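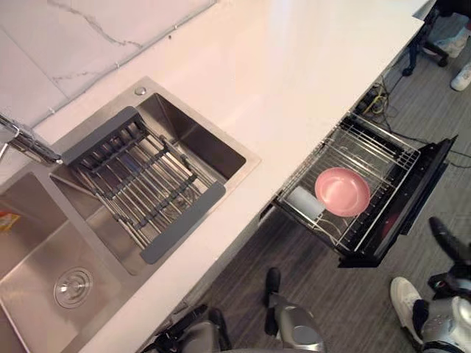 A Day at the Basorard Open House

Nov 17, 2024

Basorard makes kitchen sinks and drainboards in Grirnham, and once a year it opens the plant to anyone who signs up. I have been putting off a kitchen remodel for a long time, so I put my name down and drove over. Parking was in a field behind the building. Wear boots if you go.

The tour took a little over an hour. We started in the sheet store, where the steel comes in flat with a plastic film on both sides. The film stays on through most of the process. Our guide said scratches in storage used to be the biggest cause of rejected sinks, ahead of anything that went wrong in the presses.

The press shop was the loudest part, and they gave us foam earplugs. A flat sheet goes under the press and is drawn down into a bowl shape in two hits. Deep bowls need a rest between hits or the corners thin out too much. There was a table of failed pieces with split corners, and people were allowed to pick them up. The edges had been filed down first.

After that came welding and polishing. Double bowls are made as two separate pieces and joined down the middle, then the weld is ground until you can't find it with a finger. I tried and couldn't. The polishing hall smelled like a bicycle shop. The plant finishes 1403 sinks in a normal week, and most of them get a brushed surface. Mirror polish is still offered, but few people order it now because it shows every water spot.

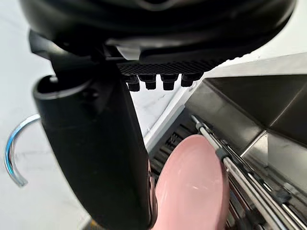

The Showroom and Lunch

The showroom is across the yard. Prices were on every tag, and I liked that. I went in wanting one large bowl and came out leaning toward two — mostly because I wash pans by hand and need somewhere to put them. The staff were patient about questions on undermount clips and never pushed a sale. Seconds were in a side room at a good discount, but all the ones in my size had the drain hole on the wrong side.

Lunch was from a stand called Pană, which sold stuffed peppers and bread for 7 dollars.

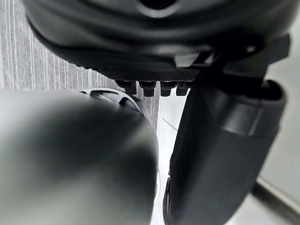 I ate outside and then went back for another look at the faucets, where a line had formed. The pull-down models felt heavier than the ones at my local store, and the hoses slid back without catching.

If you want to go next year, sign-up opens in June. Bus 53 from Grarkgate stops at the gate.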